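April 2025. Evening, at the kitchen table

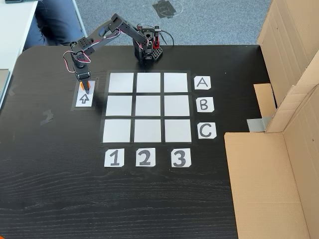

I have been thinking again about whether a machine can put away things in a house. My sister asked me this on the phone, because she has seen a video where a tall robot folds a towel, and she wanted to know if she should wait with buying a new dishwasher. I told her to buy the dishwasher. After the call I was not content with my answer, so I want to write it more carefully. Our task at Lorkell is very small compared to a kitchen. The arm stands on the black table, the orange piece waits on its white card with the arrow, and there are nine gray squares, three rows with letters and three columns with numbers. Somebody says "B2" and the arm should bring the piece to B2. A child of two years would do it after one showing, and would then put the piece in the mouth, which the arm has never tried.

Still I like the nine squares. They are honest. When the piece lies half on the black tape between two squares, I must write it as a failure, and there is no discussion. In the household videos one never knows what was counted. Was the towel folded at the first try? Who put the towel there, so flat and so near? I would like to see the video of the hour before.

Today I made 18 trials before lunch and 11 after. Before lunch 4 were bad. After lunch 2 were bad, but I don't trust this improvement, I had asked for fewer of the far squares without noticing it. I saw it only when I copied the list. Tomorrow I will draw the squares from paper slips out of a cup, so that my own hand does not choose the easy ones. I should have done it from the beginning.

Lungile Pillay came by and read my list over my shoulder. She worked for a long time in the packing hall at Nivell, so I listen to her more than to the articles. She said that in the hall nobody asked if a machine can pick up a thing. They asked what happens at three in the morning when it doesn't pick up the thing. At Nivell they had a machine from Yazdani for closing cartons, and it closed cartons very well, and one person stood beside it for the whole shift with a knife and a roll of tape. She was this person for one winter. I asked if it was still less work than closing by hand. She thought about it for a long time and said yes, for the back it was less, for the nerves she was not sure.

I wrote this down at once, because it is the best sentence I have heard on the subject this year.

So what would I say to my sister now? The dishwasher is already a robot, in a way, and a good one, because it does not need to find the plate. We find the plate. We scrape it, turn it to the right side and put it between the pins. All the difficult part stays with us and the machine does the part that is boring and wet. I think the washing machine is the same. The vacuum that drives alone is a little different, but my mother lifts all her chairs for it and picks up the fringe of the carpet, and then she says how much it helps her. Maybe it does. I have not measured how long she lifts chairs.

When I look at our table I see how much we also lift the chairs for our arm. The starting place has its own border of tape. The labels are taped down. The piece has a color that is easy to find. If I would put there a fork, a wet spoon and the lid of something, I believe we would have no result that I could show to any person. In August I wrote in this diary that we would try with real kitchen things "before the end of the year". The year ended and I did not even cross out the sentence. I have crossed it out now.

I don't want to be only negative. Two things were good today. In the morning the piece was turned a little on its card, I had put it down carelessly, and the arm still took it and brought it to C1. And one time I moved it a bit away from the middle of the arrow, this time on purpose, and it was also fine. I don't know yet how far I can go with this. It would be useful to know it properly, with small steps, and not just by playing. I will ask for one more week for it.

Alell has sent again the letter about their home helper that you can rent by the month. It is written that it "tidies the living room". I looked for a long time for what they mean by tidy. There is no list of objects and no word about what it does with a sock under the sofa. I put the letter in the drawer with the other one.

To do: paper slips and a cup. Write to my sister, she should take the dishwasher with the upper tray for cutlery. Ask Lungile if I may use her sentence in the report, with her name or without it. Buy milk.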